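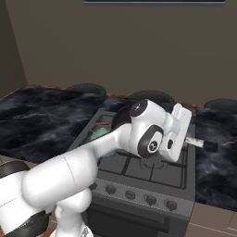 Prekness, Dec 6, 2020

The Stuvcombe Home Cooking Study is looking for people who cook at home at least four evenings a week to take part in a nine-week study of how households plan, shop for and use up their food. You do not need to be a good cook. We would like to hear from people who cook because they enjoy it and from people who cook because somebody has to.

What the study is

We want to know how much of the food that comes into a home gets eaten, how much is thrown out, and what people decide to do with leftovers. Most of what has been written on this relies on people remembering what they did last week. We are asking people to write it down on the day.

An earlier round of the study ran in Stuvcombe only and had 155 households. They returned 1,567 diary pages between them. This time we are taking 283 households, and the area has been widened to include Prekness and the villages along the Povier road. If you took part in the earlier round you can't take part again, but other people who have moved into your home since then can.

What you would do

You would keep a short food diary for 9 weeks. Each page covers one day and takes ten minutes or less to fill in. You write down what was cooked, who ate it, what was left and where the leftovers went (fridge, freezer, pet, compost, trash). There is a box at the bottom for anything else you want to tell us, and you can leave it blank.

You would also keep your grocery receipts in the envelope we send you. If you buy from a market stall or grow your own, write a line in the diary instead.

Twice during the study you would talk with one of our interviewers by phone for half an hour. The first call is about your kitchen and your habits. The second is about anything that changed while you were keeping the diary. Calls can be in the evening. No one will visit your home, and we will not ask you to have anyone else in it.

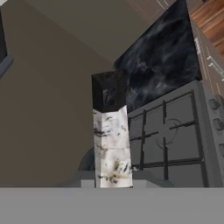 Your kitchen can be any size and any age. A hot plate and a sink count as a kitchen for our purposes, and so does a shared kitchen in a rooming house, as long as you cook your own meals there. The first phone call includes a few plain questions about the room, such as how much counter space you have and what it's made of, and we have no preference as to the answers. A glossy black finish over a white one with dark flecks is as welcome as painted boards – we ask only so that we can group similar kitchens later on. We will also ask where you store dry goods and whether your freezer is separate from your fridge.

Who can take part

You must be 18 or older and live in Prekness, Stuvcombe or along the Povier road. You must do at least half of the cooking in your household. People living alone can apply, and so can families, couples and roommates, but we can accept only one diary keeper per household.

We are short of people over 70 and people who work nights. If either of these is you, please say so when you write.

You can't take part if you run a catering business from your home kitchen, if you expect to be away for more than two weeks of the study, or if someone in your household works for us. Special diets are fine. Please tell us about them on the form so that the interviewer doesn't ask you questions that make no sense for you.

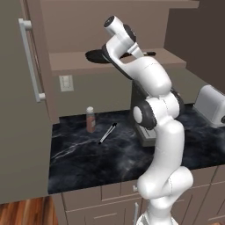 Households that get most of their meals delivered are also outside this study, although ordering in once or twice a week is no problem. On those days you write "ordered in" on the page and note whether any of it was left over.

Payment

Each household that completes the diary and both calls receives $180 by check. If you stop early, you will be paid $15 for each full week you completed. You can stop at any time without giving a reason. Stamped envelopes are included in the pack, so there is nothing to pay for postage.

Privacy

Your name is kept apart from your diary. Diaries are filed by number, and receipts are shredded once the amounts have been entered. Please black out any card details before you send them – the pack includes a marker. Nothing we publish will identify a household.

How to apply

Write to the Stuvcombe Home Cooking Study, Mao Building, Prekness, and ask for the form. Give your name, mailing address, a daytime phone number and the number of people you usually cook for. The form is two pages long and is available in large print.

Forms returned before the end of December will be considered first. After that we will fill the remaining places in the order forms reach us. Everyone who applies will get a reply by mail, including those we can't place.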